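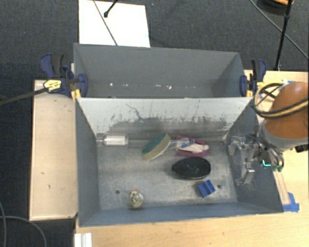 Un cepillo, una pieza azul, una botella o tubo transparente tumbado y otros objetos menudos en una cubeta gris ya muy rozada.

Nellirero publica «Filach», una guía sobre el cajón de las cosas sueltas que desconfía de casi todo lo que se vende para ordenarlo

El estudio de organización doméstica pone en duda los separadores, las etiquetas y la promesa de «una caja para cada cosa»

10 de febrero de 2024. El estudio Nellirero presenta «Filach», una guía gratuita de 50 páginas dedicada a un asunto poco lucido: qué hacer con lo pequeño que no es de ningún cuarto. El cepillo de fregar que acaba lejos del fregadero, el juguete huérfano, la pieza de plástico que seguramente encaja en algo, el frasco del que se ignora si todavía sirve. La guía la firma Kanchan Prajapati, responsable de proyectos del estudio, y parte de visitas a 39 hogares hechas a lo largo del año pasado.

Conviene rebajar las expectativas desde el principio. «Filach» no promete una casa despejada en un fin de semana ni trae fotografías de despensas con frascos iguales. Tampoco pretende pasar por un estudio científico. Los hogares visitados eran de clientes o de conocidos de clientes, casi todos pisos, y nadie los eligió al azar. Quien busque porcentajes tendrá que buscarlos en otra parte.

«Llevamos años oyendo que el desorden se arregla comprando recipientes», explica Prajapati. «Yo misma lo he recomendado. Luego vuelves a la casa y los recipientes están llenos, encima hay otros y el dueño sigue sin encontrar las tijeras. Me gustaría que alguien me explicara qué parte del problema hemos resuelto.»

Lo que se vio en las casas

En la mayoría de las viviendas visitadas había al menos un recipiente de paso: una cubeta, una caja de zapatos, un frutero ascendido a otras funciones. Ahí va a parar lo que se recoge deprisa. La guía defiende ese recipiente, con reservas. Prefiere una sola cubeta abierta, poco honda y a la vista antes que una torre de cajones pequeños cuyo contenido se olvida en cuanto se cierran.

El estudio tampoco le ve gran mérito a que la cubeta sea nueva o bonita. Los arañazos del fondo no estorban a nadie. Sí estorba la profundidad: en cuanto los objetos se apilan, los de abajo dejan de existir para la familia y al poco tiempo se compra otro igual. La recomendación de «Filach» es que todo lo que haya dentro se pueda ver sin levantar nada, o casi nada. Si hay que escarbar, sobra contenido.

En varias casas los propietarios enseñaron con cierto orgullo cajoneras etiquetadas. La guía recoge el caso de una en la que el compartimento «Varios» ocupaba más que todos los demás juntos, y el de otra cuyas etiquetas habían dejado de corresponder con el contenido sin que se pudiera precisar cuándo. Prajapati no oculta su opinión: «La etiqueta la escribe la persona que ya sabe dónde están las cosas. A los demás les da igual».

Contra el separador

El capítulo más largo se ocupa de los separadores de cajón y probablemente será el peor recibido en el sector. Nellirero los colocó durante años en los proyectos de sus clientes, muchos de ellos suministrados por Climberg, fabricante con el que mantiene relación comercial y que no ha financiado la guía ni la ha revisado. El estudio admite que funcionan para cubiertos y para ropa interior. Para el cajón de las cosas sueltas le parecen un gasto dudoso.

El argumento es sencillo. Un separador supone que los objetos tienen formas parecidas y que mañana serán los mismos que hoy. Un cepillo con mango, un muñeco redondeado y un bloque con ranuras no comparten medida alguna, y dentro de un mes habrá otros en su lugar. El separador acaba torcido, o con el mango cruzado por encima, y se pierde sitio.

«Nos van a decir que los pusimos mal. Puede ser», concede Prajapati. «También puede ser que no hicieran falta.»

El método, si se le puede llamar así

La guía propone un repaso que lleva poco tiempo y que el estudio se resiste a bautizar. Se vacía la cubeta sobre una mesa despejada. Se aparta primero lo mojado, lo que gotea y lo que ha estado en contacto con productos de limpieza: un cepillo de fregar no debería dormir junto a un juguete, por muy seco que parezca. Después se devuelve a su cuarto lo que tiene cuarto. Lo que queda se reparte en 2 montones, lo que alguien de la casa sabe nombrar y lo que no.

Lo que se sabe nombrar vuelve a la cubeta o encuentra sitio. Lo que no, pasa a una bolsa de papel con el mes escrito. Si en junio sigue cerrada la bolsa que se llenó en invierno, fuera. El texto avisa de una excepción que varias familias aprendieron tarde: las piezas de plástico con canales o pestañas suelen pertenecer a algo caro, y merecen que se pregunte a toda la casa antes de tirarlas.

Los envases transparentes tienen su propio apartado. Se revisa el tapón, se mira si queda contenido y, cuando falta la etiqueta, no se huele ni se prueba. Se lleva al punto limpio como producto desconocido. El estudio reconoce que este consejo es el que menos caso recibe.

En cuanto a la frecuencia, la guía se moja poco. Una vez por estación le parece razonable para una pareja; con niños pequeños, más a menudo. Desaconseja los calendarios mensuales colgados en la nevera, que en las casas visitadas se cumplían hasta la segunda casilla.

Dudas que siguen abiertas

«Filach» dedica sus últimas páginas a lo que el estudio no sabe. No sabe si el repaso se mantiene pasado el primer año, puesto que solo ha vuelto a una parte de los hogares. No sabe si una cubeta a la vista invita a dejar más trastos, crítica que le han hecho dentro del propio equipo y que no ha podido desmentir. Y sospecha que en las viviendas muy pequeñas el consejo de dejar una superficie libre para clasificar es, a efectos prácticos, inútil.

Tampoco hay en el texto ninguna afirmación sobre el bienestar. Nellirero recibe a menudo la pregunta de si ordenar reduce el estrés y prefiere dejarla sin responder. A algunos clientes les tranquilizó vaciar el cajón, otros discutieron por un cargador durante media tarde.

Presentación y descarga

La guía se presentará en la sala Nishad con una sesión abierta en la que cada asistente podrá llevar el contenido de su propio cajón y clasificarlo sobre mesas individuales. No habrá venta de productos de almacenaje. Se ruega no traer pilas usadas, medicamentos ni objetos cortantes sin proteger. La entrada es libre hasta completar el aforo y la fecha se comunicará en la página del estudio.

Se imprimirán unos 4.000 ejemplares, que se repartirán en bibliotecas y centros de barrio. La versión digital ya se puede descargar sin registro. Nellirero pide a los lectores que escriban para contar qué no les ha funcionado, y se compromete a incluir esas respuestas en una segunda edición, si la hay.

Sobre Nellirero

Nellirero es un estudio de organización doméstica que trabaja en viviendas particulares y en pequeños comercios. Hace inventarios, prepara mudanzas y reordena cocinas, trasteros y zonas de trabajo. Cobra por horas y no recibe comisión por los productos que recomienda, norma que adoptó el año pasado, mientras preparaba esta guía.

Contacto para medios

Kanchan Prajapati, responsable de proyectos, a través del formulario de prensa de la página de Nellirero. Hay ejemplares impresos disponibles para redacciones que los soliciten.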